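Journal Archive Issues Authors Submit Search
Research > Laboratory Planning > Working Papers > Section 4

4. Planning for wear parts and replacement

4.1 Scope of the equipment budget

The purchasing plan described in Section 3 dealt with the main items: the arms, the hand-held gripper tools and the computers used to store recordings. This section considers the smaller parts that have to be bought again during the life of the equipment. In the first draft of the plan these parts were placed under a single heading, "sundries", with no amount set against them. Hämäläinen and Kinnunen, who reviewed the draft for the Sovaton laboratory, asked that the heading be divided and that each part be given its own expected life and price.

The revised budget treats a gripper tool as three groups of parts. The first is the body and handle, which are expected to last for the full period of the grant. The second is the mounting hardware, including arms, brackets, screws and inserts. The third is the finger pads and any material that covers them. The third group is cheap to buy, but it accounts for most of the requests for repair entered in the laboratory's stores book.

4.2 Condition of pads in use

Pads are checked at the start of each working week and the result is entered on a one-page form. The form asks for the state of the covering, the edges, the screw holes and the mount, each marked as sound, worn or due for replacement. A written remark is required wherever the second or third mark is given. Figure 6 shows a pair of fingers of the kind to which the form applies.

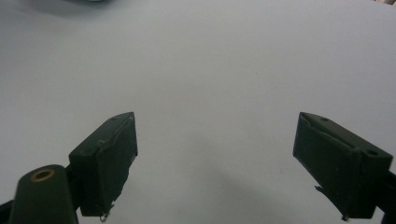

Figure 6. Gripper fingers over a pale tabletop. A loose strip of the dark covering hangs from the lower edge of the right finger.

Under the rules agreed with the stores office, a strip of covering that has come away from the pad is marked as due for replacement, whatever the state of the rest of the surface. Creasing alone is marked as worn. Pale specks and light scuffs are noted in the remarks but do not lead to an order. Pesonen had proposed a finer scale with five marks. This was tried for one month and then dropped, as two members of staff checking the same tool often gave different marks.

4.3 Cost of replacement

Two suppliers were asked to quote. Citex offered complete fingers, with pads already covered, at a fixed price per pair. Rautiainen offered the pads and the covering material separately, to be fitted by the buyer. The second quotation was lower for materials alone. Once the hours needed to fit the covering were charged at the laboratory's internal rate, the difference between the two became small.

The plan therefore divides the order. A stock of 31 complete pairs will be bought from Citex at the start of the period, and covering material will be bought from Rautiainen for repairs that can be done at the bench. The yearly sum set aside for both is 3722 euros, of which 1000 euros is held back until the November review. If the sum held back is not needed for pads, it may be spent on mounting hardware, but it may not be moved to the main equipment line.

4.4 Limits of the estimate

The estimate rests on records from one site. Sembiring and Quispe, who manage the shared tools at Serkudmont, use a heavier covering and replace it on fixed dates without regard to its condition. Their yearly spending is higher than ours, though their tools are also lent out to other groups and the hours of use are not recorded in the same way. A direct comparison was not attempted.

Delivery times were also left out of the calculation. Both suppliers quoted a range, and the longer end of each range would leave a tool out of service unless a spare pair was already on the shelf. The opening stock was set with this in mind. Section 5 returns to the question in connection with the arms, for which no spare can be held at the present level of funding.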